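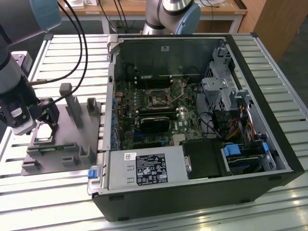 3. Eine neue Seeschlacht anlegen

Bevor Sie nun Ihr erstes eigenes Gefecht auf den Tisch oder vielmehr auf den Bildschirm bringen, nehmen Sie sich ruhig eine halbe Stunde Zeit und lesen Sie diesen Abschnitt einmal ganz durch. Die Archivsoftware Tellitz ist aus der Arbeit mit Logbüchern, Gefechtsberichten und alten Seekarten entstanden, und manches, was auf den ersten Blick umständlich wirkt, erklärt sich beim Eingeben der Quellen ganz von selbst. Wir gehen davon aus, dass Tellitz bereits eingerichtet ist (Abschnitt 2) und dass Sie wenigstens eine Seekarte eingelesen haben. Als Übungsmaterial liegt die Sammlung Cimance bei, die ein kleines Gefecht zwischen zwei Fregattengeschwadern enthält und sich zum Ausprobieren wunderbar eignet.

3.1 Das Gefecht und seine Karte

1. Öffnen Sie im Hauptmenü den Punkt »Gefechte« und wählen Sie »Neu anlegen«. Es erscheint ein leeres Blatt mit einer Kopfzeile.

2. Tragen Sie in die Kopfzeile den Namen des Gefechts ein, so wie er in Ihrer wichtigsten Quelle steht. Andere Bezeichnungen – und davon gibt es bei Seeschlachten ja oft auf jeder Seite eine eigene – gehören in das Feld »Auch genannt«. Die Suche findet später alle.

3. Geben Sie Beginn und Ende an. Kennen Sie nur den Monat, etwa einen September, dann lassen Sie den Tag bitte leer und setzen Sie keinen erfundenen Ersten ein. Tellitz kommt mit unvollständigen Daten gut zurecht und zeichnet auf der Zeitleiste einen hellen Balken statt eines Strichs.

4. Wählen Sie die Seekarte aus und ziehen Sie mit der Maus einen Rahmen um das Gefechtsgebiet. Lassen Sie dabei ruhig etwas Wasser ringsum frei, denn Anmarsch und Rückzug brauchen meistens mehr Platz, als man denkt.

Hinweis: Karten mit älteren Nullmeridianen werden nicht von selbst umgerechnet. Stellen Sie den Meridian unter »Karte«, »Bezug« ein, und zwar vor dem ersten Schiff. Nachträglich geht es zwar auch, doch müssen Sie dann jede Position einzeln bestätigen, und das ist bei einer größeren Flotte eine Abendbeschäftigung.

3.2 Verbände und Schiffe

5. Legen Sie für jede Seite mindestens einen Verband an. Bis zu 6 Verbände je Seite lassen sich farbig unterscheiden, alle weiteren erscheinen grau, sind aber ansonsten vollwertig.

6. Fügen Sie die Schiffe hinzu, entweder von Hand oder über die Schaltfläche »Aus Liste«. Wer die Schiffslisten nach dem Schema El Idrissi führt, kann sie ohne Umwege einlesen. Bei anderen Listen fragt Tellitz nach, welche Spalte den Namen, welche den Schiffstyp und welche die Bewaffnung enthält.

7. Setzen Sie jedes Schiff auf seine Ausgangsposition. Die Pfeilspitze zeigt den Kurs, die Länge des Pfeils die Geschwindigkeit. Ist der Kurs nicht überliefert, klicken Sie doppelt auf den Pfeil, dann wird er zum Kreis.

Achtung: Beim Löschen eines Verbandes werden auch alle seine Schiffe samt Quellenangaben gelöscht. Verschieben Sie Schiffe, die Sie behalten möchten, vorher in einen anderen Verband!

3.3 Der zeitliche Ablauf

8. Wechseln Sie in die Ansicht »Ablauf« und stellen Sie die Schrittweite ein. Voreingestellt sind 30 Minuten, was für die Zeit der Segelschiffe gut passt. Für Luftangriffe auf Schiffe, bei denen sich in kurzer Zeit sehr viel ereignet, empfehlen wir 2 oder 3 Minuten.

9. Tragen Sie die Ereignisse der Reihe nach ein: Sichtung, Feuereröffnung, Treffer, Kurswechsel, Abbruch. Zu jedem Ereignis gehört eine Quelle. Widersprechen sich zwei Berichte (und das tun sie mit großer Zuverlässigkeit, sobald es um Treffer geht), legen Sie beide an und verbinden Sie sie mit »Abweichende Angabe«.

10. Prüfen Sie die Uhrzeiten. Die Gegner führten ihre Bordbücher häufig nach verschiedenen Zeiten, und so mancher rätselhafte Vorsprung löst sich auf, sobald man unter »Verband«, »Bordzeit« den richtigen Unterschied einträgt.

11. Speichern Sie das Gefecht und lassen Sie es mit »Abspielen« einmal durchlaufen. Springt ein Schiff quer über eine Landzunge, fehlt meist eine Zwischenposition.

Hinweis: Für die Weitergabe an den Kartendrucker Tollby wählen Sie »Ausgabe«, »Einzelblätter«. Jeder Zeitschritt ergibt ein eigenes Blatt, deshalb lohnt es sich, vorher eine gröbere Schrittweite einzustellen.

Wie Sie Verlustlisten anfügen und mit den Schiffen verknüpfen, lesen Sie in Abschnitt 4.

Stand dieses Abschnitts: 31. Mai 2019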